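이 사이트는 쿠키를 사용합니다. 계속 이용하시면 쿠키 사용에 동의하는 것으로 간주됩니다. [확인]

천 하나로 책상 닦기, 그리고 밀린 이야기

2020년 3월 3일 | 글쓴이 Shaimaa Belkadi

짧게 쓴다. 점심시간 5분 남음.

407호로 옮긴 뒤로 책상 정리를 계속 미뤘다. 지난 10월에 산 걸레 묶음도 뜯지도 않고 서랍에 있었고. 오늘 드디어 뜯었다. Kettani 시장에서 한 묶음에 2000원 넘게 줬던 것 같은데 영수증은 없음. 흰색으로 산 건 좀 후회. 때가 너무 잘 보인다. 근데 또 그래서 빨 때를 알게 되니까... 모르겠다.

순서는 늘 똑같다. 위에 있는 걸 한쪽으로 몰고, 마른 천으로 먼지부터, 그다음 물 살짝 묻혀서 한 번 더. 스탠드는 받침 밑이 제일 더럽다. 들어서 닦아야 됨. 귀찮아서 둘레만 닦으면 동그랗게 자국 남는다 (경험담). 목 부분은 가늘어서 천으로 감싸 쥐고 위에서 아래로 한 번에 쓱. 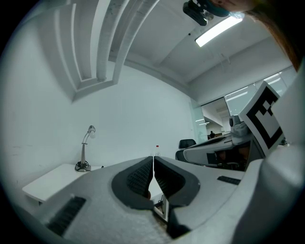 흰 책상, 흰 벽, 메쉬 의자. 우리 방.
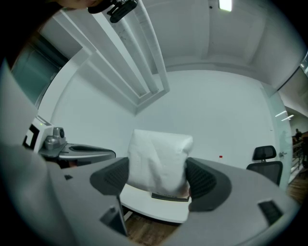
빨간 뚜껑 작은 병은 결국 못 버렸다. 투명한 거라 뭐 담아두기 딱 좋을 것 같아서. 이러니까 책상이 안 비지. Clornitville 살 때도 빈 병만 한 상자 모았다가 이사하면서 다 버렸는데 사람이 안 변한다.

의자는 진짜 숙제다. 메쉬에 낀 먼지는 천으로 문지르면 더 박힌다. 마른 솔로 털고 그다음에 닦는게 낫다. 머리받침은 따로 젖은 천으로. 바퀴는... 다음에 하자. 머리카락 감긴 거 보기가 무섭다.

아 그리고 천 접는 법. 네 번 접어서 쓰면 면을 바꿔가며 오래 쓸 수 있다는데 나는 늘 그냥 뭉쳐서 쓴다. 구석에는 뭉친 게 더 잘 들어간다. 엄마가 보면 한소리 하실 듯. 다 쓴 건 바로 물에 담가두기. 하루 두면 냄새 나서 다시 삶아야 된다. 지난번에 봉지에 넣어놓고 까먹었다가 2장 버렸다.

세제는 안 썻다. Batorora 스프레이 써봤는데 흰 상판에 뿌옇게 얼룩이 남아서 그 뒤로 그냥 물. 볼펜 자국만 지우개로 살살 문지르고. 이건 Kirkadach 다니던 시절에 옆자리 언니한테 배운 거. 지우개 가루 치우는 일이 하나 더 생기긴 하지만 꽤 잘 지워진다.

벽도 좀 닦고 싶은데 흰 페인트라 잘못 건드리면 번질까봐 손을 못 대겠다. 혹시 벽 닦아보신 분 댓글로 좀 알려주세용. 매직블럭 괜찮은지도요.

서랍 정리는 다음 글에. 벌써 시간이 다 됬네. 들어가야 됨.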